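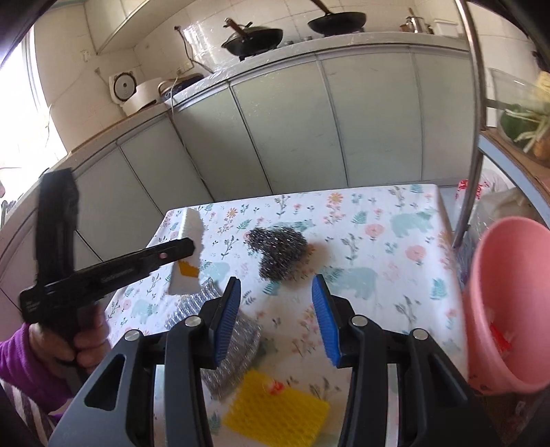 Kitchen Work

The quota was 50 clips by the end of the afternoon, and a clip only counted if the thing that was picked up got put down again.

She had signed with Matside in December, after the packing plant in Hernel cut the late shift. The man who dropped off the case set it on her counter, made her sign for it, and said it was the easiest money in the county. She had heard that said about selling vitamins. She had heard it about the packing plant.

The instructions were on the phone, in an app called Clelik that talked to her as if she were a bright child. Use both hands. Use what you have at home. Be natural! She read that last one standing at the table with a gripper in each hand, squeezing the triggers to see if they matched. They didn't. The left one wanted a harder pull.

So she used what she had at home. She emptied the drawer under the sink onto the tablecloth, the good one with the bears on it, and looked at the heap. Sponges. Steel wool. A scrubber she had been meaning to throw out.

Task: tidy the table, the phone said. Begin when ready.

She picked up a sponge and moved it to the basin. It took longer than it had any right to. Her own fingers would have swept the lot into the basin in one go, and she would have been on to the dishes. With the tools she had to line up, close, lift, travel, open. The steel wool caught on the pad and came away when it felt like it. She moved the next thing. Then she took it all out again and started over, so that the table would be untidy enough to tidy.

By two o'clock she had done this so many times that the word tidy had stopped meaning anything.

What bothered her was the sleeve. Her sleeve was going to be in every one of these, purple, with her hand coming out of it, and somewhere a machine would be studying how she reached for a sponge. The app said the machine would learn from the best of her. She didn't think the best of her was in there. She reached across herself. She dropped things and went back for them. Twice she had stopped halfway through to think about the gas bill, with both grippers hanging in the air, and she wondered what a machine would make of that. Maybe in some clean apartment years from now one would freeze over a plate for no reason anyone could find, and that would be her, worrying about the gas.

She called the help line and asked if the pauses mattered.

The help line said pauses were fine. The help line said variety was fine too, and speed was fine, and being slow was fine. She asked what wasn't fine. There was some typing. Covering the lenses wasn't fine, the help line said.

Back at the table she tried trash. Trash at least had somewhere to go. She set out a butterfly wrapper and an orange net bag and let the steel wool stay where it was. The wrapper was the hard one. Squeeze it like a sponge and it folded up on itself. Squeeze it any less and it slid. She went at it with her tongue between her teeth, easing the blue trigger in, and for the length of one clip she forgot who was paying for it.

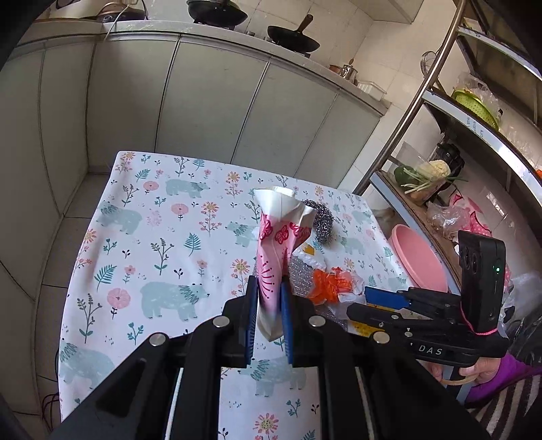

You're teaching it to take your job, said the voice from the back door, and then asked if there was any coffee.

"What job?" she said. "I don't have one. That's why I'm doing this."

"The cleaning, then. The Van Acker place."

She had cleaned at Van Acker for a few months, evenings, three floors of desks. They let her go when they brought in a floor machine, a squat thing that went up and down the halls all night, bumping the same filing cabinet. She had seen what it did to a corner. It did nothing to a corner. There was a gray triangle in every one of them, and so far as she knew it was there still.

"That thing couldn't pick up a cup," she said.

"So now you're showing it how."

"I'm showing it how I pick up a cup. It's a different matter."

She poured the coffee. She didn't like how that had sounded, like something off the app. It was likely true that the money was real and likely true that the rest was talk. A roomful of people had been told that if they gathered enough sponges in enough kitchens, a machine would one day understand a kitchen. She had lived in this kitchen a long time and wouldn't have said she understood it. The cabinet by the window stuck in wet weather. The rice cooker lied about being done. No clip had either of those in it, and the app had never asked.

"Do they watch them all?" the voice wanted to know.

"They say so."

"Do you believe it?"

She thought about it. Then she put her cup down, took up the grippers, pressed start, and carried one sponge from the near side of the table to the far side, with a slow loop in the middle that served no purpose. She set it down carefully. She sent it in.

The phone considered this. It gave her a green check and the words Great natural motion.

They both looked at it for a while.

By evening the app had taken 36 and sent back the rest. It gave no reasons, only a gray bar across each one. She scrolled through them at the table with her reading glasses on. The loop was still in the green. The wrapper was among the gray ones, the good one, where she had held it just tight enough and set it in the basin standing up.

She played that clip through again. Then she put the steel wool back in the middle of the bears, a little crooked, and picked up the left gripper, the stiff one.

Task: tidy the table, the phone said.

"I heard you," she said.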